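Search this site Go

Last updated 23/05/2025

Student Project Report: Trying Out the Dranon Hand Kit

Our project this term was to review a robot hand kit called the Dranon. It is sold by a small company named Domora, and it comes as a five-digit hand, a wrist joint, a wrist camera and a control box. The kit is meant for school and college labs that want to work on grasping without building every finger themselves. We wanted to find out how far a group of students with one year of programming could get with it, and the short answer is a lot farther than we thought!

What comes in the box

The kit we used cost our lab 1,658 dollars with the student discount. That is a lot of money for us, so we read the parts list very carefully before anyone opened a bag. Everything on it was there except one cable, and Domora mailed us a new one without any fuss. The printed guide is 60 pages long. The first part covers safety and power, and the rest is mostly worked projects. We liked that the guide lets you move a finger very early on, before the long chapter on calibration. Seeing something bend when you press a key makes you want to read the rest.

Setting up

We bolted the hand to the arm our lab already owned, a Todano. The mounting plate in the kit fit but two of the screws were too short, so we swapped them for longer ones from the parts drawer. After that we installed the software, which is called Aubert. It runs in a window with a slider for each joint and a box where you can type your own scripts. On one laptop it would not see the control box at all until we changed the port setting by hand. The guide mentions this, but only in the back.

Calibration has to be done every time the power goes off. You let each finger curl and open, and the software saves the end points. It got boring by the second week - we ended up writing a script that does the whole thing while you get your notes ready. The script is in our project folder and the next group is welcome to it.

What we tested

We split our testing into three kinds of task: closing on solid things, holding soft things, and working near edges. Altogether we logged 421 trials. Most of the early ones were blocks and cups, and the hand handled those really well once we turned the closing speed down from the default setting. Soft things were harder. A sponge was easy and a sock was fine, but thin sheets gave us trouble. The fingers want to slide over the top and push the sheet along in front of them.

Working near edges was the part we enjoyed most, and it is where we spent 4 of our lab sessions. The idea is to bring the fingers down where two surfaces meet, so the hand has to deal with a change in height or texture under one finger and keep the others level.

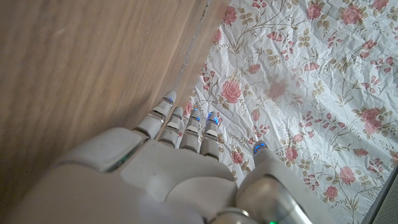 Our approach script is the piece of code we are proudest of. It turns the wrist a little at a time and checks the view from the wrist camera before moving again. We started out using only the joint numbers on the screen, and it was hard to tell which finger was which when the hand was at an angle. The blue lights on the fingertips helped so much with that. With the leftmost finger alongside the wood and the other three over the rose-print sheet, we could match each tip to its place and fix the angle in the script. The narrow dark gap between the two surfaces also made a handy line to steer by.

What we would change

The calibration should save itself. We would also like the short list of port settings moved to the front of the guide, and a second set of screws in the bag. The closing speed should start slower. None of these are big things, and we still looked forward to every session with the hand.

Next steps

The kit stays in the lab, and we have it booked again in July. We want to try picking up a thin sheet by pinching it between the thumb and one finger, using a wrinkle as the starting point. We also want to record the finger positions during each try so we can compare good grasps with bad ones. Our logs so far only say how each trial ended.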